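Table-clearing people wanted, Rillham (casual, paid)

Posted September 18, 2026

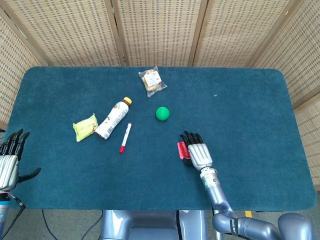
We need people who are good at tidying up. Seriously, that's the main thing. Kaneko is a small outfit in Rillham trying to work out whether a machine can do the boring jobs yet, clearing a table, restocking a shelf, putting the lunch stuff away. Short answer so far: some of it, slowly, on a good day.

Longer answer is why we're hiring.

What's going on
The Rornon trial started in February. Two hands, ordinary clutter, clear the lot into the right tubs. Bottles mostly fine. Balls mostly fine, they roll. Soft stuff is the headache. Sachets, wrappers, snack bags, anything that crinkles and goes flat on cloth. A four year old can pick up a lolly wrapper without thinking about it and we're still getting a lot of pinching at nothing. So no, it won't be doing your kitchen by Christmas, and if you come in expecting the opposite you'll be dissapointed.

What you'd be doing
Setting out tables from a sheet, then mixing them up again
Driving the arms for part of each shift (we train you, takes most people a few goes)
Clearing the same table by hand so we've got a fair comparison
Writing down what went wrong in plain words. "Got the bag, dropped the bag" is perfect
Resetting. Lots of resetting

Hours and places
18 places. Shifts are 2 hours, morning or arvo, and you can do back to back if your shoulders are up to it. There are 307 table layouts left to get through before we pack up, so there's plenty of work going. Paid fortnightly at the casual rate, super on top. Tea, biscuits, parking out the back if you're early.

Who we're after
Over 19. Shop-floor, cleaning, aged care, cafe, warehouse, home with kids, all good. We'd honestly take someone who has stacked shelves at night over someone with a robotics degree, we've got enough of those and they all fold a tea towel badly. No coding. You need to be okay standing, okay with repetition, and able to say "that was rubbish" when it was rubbish. Glasses fine. Left-handers very welcome, short on those.

Not for you if you get motion sick easily, the headset bothers some people. Tell us and we can put you on layouts and notes only.

After the tables
If this lot goes well we move on to shop shelves with Stekus, who want to know about facing up and pulling out-of-dates. Same crew gets first pick of shifts. No promises on when.

To apply
Email the Kaneko front desk with your name, which shifts suit, and a couple of lines about the chore you'd hand over first and the one you reckon a machine will stuff up the longest. No resume needed, no cover letter please. We read them as they come in and stop when the places are gone. If you've aplied before and didn't hear back, have another go, the old inbox was a mess.

Enclosed shoes on the day.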